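Sorting small things, part three: the fingers

It is already July and I promised to write about the fingers in the spring, so I start with an apology to the few people who asked. The build goes slower than I planned. I work on it in the evenings in the shared workshop on Clundden street, usually from seven until they want to close, and the large table is not always free.

For those who did not read the first two parts: I am making a small arm that puts away office things into drawers. I call the project Odent, for no good reason. The arm is not finished, but the hand is, and the hand can also be used without the arm. I hold it by a handle and close the fingers with a trigger, and in this way I can learn what the hand is able to do before I trust a motor with it. I recommend this to everybody who builds something similar. I found more mistakes in one week of holding it than in two months of drawing.

The first fingers were too thin. They looked elegant on the screen, and when I squeezed a stapler they bent to the outside and the stapler jumped on the floor. The second pair was thick but I made the inner faces a little round, because I thought it would help with pens. With pens it did help. With everything flat it was terrible, the object turned around like a door. Now I am at the third pair, with flat inner faces and a lot of plastic behind them. They are heavy and not pretty. I printed them with more walls than the program suggested, and one pair takes the printer almost the whole night.

For the drawers I took a cheap plastic organizer from a shop in Salem. I wanted clear drawers so I could see from outside if the object has arrived. This was a good decision for me and maybe a bad one for the camera, which does not like transparent plastic very much. It sees the reflection and believes it is an edge.
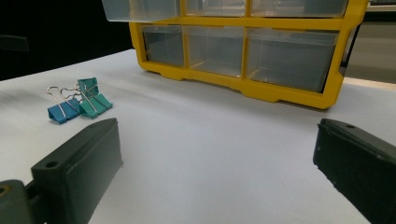
The third pair of fingers, with the two binder clips and the drawers still empty.

The binder clips are my hardest test at the moment. One clip alone is quite easy if it lies on its side, you take it by the body and lift. Two clips with the handles crossed are a different problem. If I take the blue one, the teal one wants to come too, and it hangs there for a moment and falls wherever it likes. I tried pulling slowly, and I tried a small shake of the wrist. The shake is better, but I don't know yet how to explain a shake to the arm.

The other thing I learned is about the drawers themselves. They slide with very little friction, so when a finger touches the front of one, it moves back, and the others can be at a different depth afterwards. At first I pushed all of them in before each try. Then I stopped doing it, because at home no drawer is ever fully closed, and the arm must accept this. I would rather have the difficulty now.

I keep a notebook with every try. There are 908 lines in it, and many of them say only "slipped" or "wrong drawer". In the last group of tries I had 29 failures, and 7 of them were when two clips came up together. The rest were mostly my fault, I closed the trigger too early or came down at a bad angle. My hand gets tired after an hour and the notes from the end of the evening are clearly worse. I should probably write the hour next to each line.

The camera sits on the hand and looks forward between the fingers. It saves a picture every few seconds and I have around 4,000 of them on an old disk, without any order. Sorting them is a job for the autumn.

Next I want to glue a thin rubber on the inner faces. Somebody on the Wiltum forum wrote that bicycle tube works well if you roughen the plastic first with sandpaper, and that normal super glue becomes hard and breaks off after some days. If you have used another glue for this, please write it in the comments. I also need to decide about the screws, the ones I have are too long by two millimeters and I am tired of cutting them.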